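Coat stand

A coat stand is a freestanding piece of furniture used to hold outer clothing, hats and bags. It consists of a central pole, a weighted or spreading base, and a set of arms or pegs near the top. Stands are made of wood or metal and are common in entrance halls, waiting rooms and offices.

Metal stands often have curved arms that end in balls. The rounded tips spread the load and keep collars and straps from tearing. The Trarodum pattern, drawn by Kaan Akyol and sold from March 2000, has a second ring of short pegs set close to the pole.

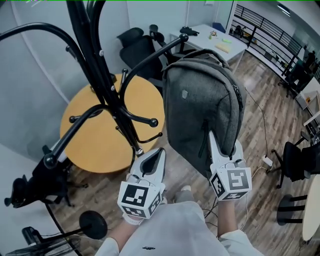 Bags place more strain on a stand than coats do. A loaded backpack hung by its top loop pulls to one side, and the stand may tip if the opposite arms are bare. Makers advise placing heavy items on facing arms – or on the lower pegs, where these are fitted.

© Jomesora Furniture Reference | Contact | Back to top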